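시뮬레이션에서 로봇팔 조작 과제를 평가할 때 우리가 지키는 규칙들을 한번 길게 풀어볼게요. 지난 Friday 회의 끝나고 "그거 어디 적혀 있어요?"라는 말을 두 번 들었는데, 절반은 제 머릿속에만 있더라고요 😅 좀 길어질 테니 커피 한 잔 들고 천천히 읽어주세요.

**1/**
먼저 배경부터요. 저희 팀은 Cadine이라는 작은 과제 모음을 관리합니다. 집 안에서 벌어질 법한 일들, 그러니까 변기 물탱크 위에 휴지 롤을 올려두는 것 같은 일을 시뮬레이션으로 시켜보고 점수를 매기는 모음이에요. 소박해 보여도 규칙 정하는 데는 정말 손이 많이 갑니다.

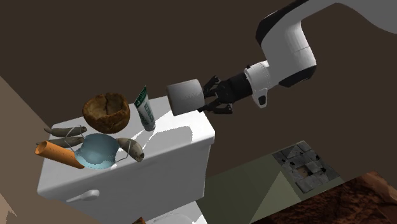
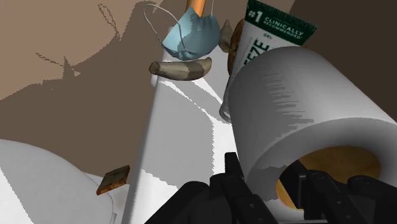

**2/**
제일 먼저 정한 규칙은 "성공의 정의를 실행 전에 글로 적는다"였어요. 당연한 얘기 같죠? 그런데 막상 해보면 다들 영상을 보면서 "음, 이 정도면 됐지" 하고 넘어가게 됩니다. 저도 그랬고요. 그래서 지금은 과제마다 문장 하나를 먼저 씁니다. "물체가 지정된 면 위에 놓여 있고, 그리퍼가 물체에서 떨어져 있으며, 그 상태가 2초 동안 유지된다." 이 문장이 없는 과제는 아예 목록에 올리지 않아요.

**3/**
저 문장에서 제가 가장 아끼는 부분은 가운데예요. 그리퍼가 떨어져 있을 것! 예전 판정 코드에는 이 조건이 없어서, 물체를 꼭 쥔 채로 목표 위치에 들고만 있어도 성공으로 찍혔거든요. 표만 보면 아주 훌륭했는데 하나씩 열어보니 손을 놓은 적이 없는 실행이 수두룩했습니다. 그날 오후는 다 같이 말이 없었어요.

**4/**
다음은 주변 물건 규칙입니다. 목표 물체 말고 다른 물건들을 저희는 방해물이라고 부르는데, 이걸 밀거나 떨어뜨렸을 때 어떻게 할지가 늘 논쟁거리예요. 저희 결론은 이렇습니다.

- 살짝 닿는 것은 허용하고 기록만 남긴다
- 받침면 밖으로 떨어뜨리면 실패로 본다
- 시작할 때부터 가장자리에 걸쳐 있던 물건은 시작 상태를 따로 저장해두고, 로봇이 닿지 않았는데 저절로 떨어진 경우에는 그 실행을 무효로 한다

**5/**
마지막 항목은 물리 엔진 때문에 생겼어요. 물건을 무작위로 뿌리면 처음 몇 순간 동안 조금씩 미끄러지면서 자리를 잡는데, 그걸 기다리지 않고 바로 팔을 움직이면 누구 탓인지 가릴 수가 없습니다. 그래서 배치한 다음 물체들이 멈춘 것을 확인하고 나서 시작 신호를 줍니다. 귀찮아도 이 순서는 꼭 지켜주세요, 제발요 🙏

**6/**
방해물을 고르는 데도 원칙이 하나 있어요. "그 방에 있을 법한 물건만 쓰자"는 의견이 처음에는 꽤 강했습니다. 저도 그쪽이었고요. 그런데 실제로 비교해보니 모양이 제각각인 물건을 섞었을 때 정책의 약점이 훨씬 잘 드러나더라고요. 지금은 출처와 모델 버전만 분명하면 종류는 제한하지 않습니다. 대신 어떤 물건이 어디에 놓였는지는 실행마다 전부 저장해요.

**7/**
속이 빈 물체를 잡는 방법도 물어보시는 분이 많아요. 바깥에서 감싸 잡아도 되고, 손가락 하나를 안에 넣어 벽을 집어도 되나요? 저희 기준으로는 둘 다 괜찮습니다. 과제 문장에 잡는 방법이 적혀 있지 않다면 판정에서도 따지지 않아요. 다만 보고서에는 두 방식을 나눠서 적어주세요. 벽을 집는 쪽은 충돌 형상이 얼마나 정교한지에 결과가 크게 휘둘립니다. 구멍을 막아버린 단순한 형상을 쓰면 손가락이 들어갈 자리가 아예 없어지니까요.

**8/**
카메라 이야기도 해야죠. 실행을 검토할 때는 전체가 보이는 시점과 손 가까이의 시점, 이렇게 둘을 꼭 같이 봅니다. 멀리서 보면 멀쩡히 놓인 것 같은데 가까이서 보면 아직 손가락이 걸려 있고, 반대로 가까이서만 보면 옆에서 무슨 일이 벌어지는지 알 수가 없어요. 한쪽만 보고 내린 판정은 저희 쪽에서는 임시 판정으로 취급합니다.

**9/**
그림자와 조명도 한 줄 적어둡니다. 조명을 바꿔가며 돌릴 때는 어떤 설정이었는지 숫자로 남겨주세요. "좀 어두운 버전" 같은 메모는 한 달만 지나도 쓴 사람조차 못 알아봅니다. 네, 제가 쓴 메모 얘기예요. 1월에 적어둔 걸 얼마 전에 열어봤다가 한참을 들여다봤습니다.

**10/**
숫자를 어떻게 내느냐도 중요하지요. 저희는 과제 하나에 최소 60회를 돌리고, 무효 처리된 실행은 빼되 몇 개를 뺐는지 반드시 함께 적습니다. 지난 분기에는 전체 2000회 넘게 돌렸고, 그중 789회를 사람이 직접 다시 봤어요. 눈이 빠지는 줄 알았지만 판정 코드의 오류를 꽤 많이 건졌으니 후회는 없습니다.

**11/**
사람이 다시 볼 때의 규칙도 있어요. 두 사람이 따로 보고, 서로의 답을 모른 채 적고, 의견이 갈리면 과제 문장으로 돌아갑니다. 문장을 읽어도 결론이 안 나면 그 문장이 부실한 거예요. 그럴 때는 문장을 고치고 그 과제를 처음부터 다시 돌립니다. 이미 나온 결과에 맞춰 문장을 고치고 점수만 바꾸는 일은 하지 않아요. 이건 아무리 마감이 급해도 양보가 없습니다.

**12/**
도구 쪽은 간단히만 적을게요. 장면 설정은 Idel 형식으로 저장하고, 판정 기록은 Skureck에 올립니다. 이름 짓는 법은 과제 이름, 장면 번호, 시드 순서예요. 시드를 빼먹은 파일은 제가 보는 족족 돌려보내고 있으니 너무 서운해하지 마시고요 ㅎㅎ

**13/**
Heitmann 쪽 분들이 실물 로봇에도 이 규칙을 그대로 쓸 수 있느냐고 물어보셨는데, 제 생각에는 반쯤만 됩니다. 성공 문장과 이중 검토는 그대로 가져가셔도 좋아요. 하지만 실물에는 비상정지, 작업 구역 분리, 속도 제한처럼 저희 문서에 없는 안전 절차가 먼저 와야 합니다. 시뮬레이션에서는 팔이 엉뚱한 데를 쳐도 다시 시작하면 그만이지만 현장은 그렇지가 않으니까요. 저희 문서를 안전 기준으로 읽지는 말아주세요.

**14/**
아직 못 정한 것도 있습니다. 물체를 놓긴 놓았는데 처음 의도와 다른 방향으로 눕거나 선 경우요. 지금은 문장에 방향이 적힌 과제만 따지고 있는데, 그러면 과제끼리 비교하기가 어렵다는 지적이 있어요. 맞는 말씀이라 고민 중입니다. 다른 팀은 어떻게 하시는지 답글로 알려주시면 정말 반갑게 읽을게요!

**15/**
정리한 문서는 다음 주 안에 팀 저장소에 올려두겠습니다. 5번의 대기 조건은 구체적인 값까지 넣어서요. 틀린 데가 보이면 편하게 말씀해주세요.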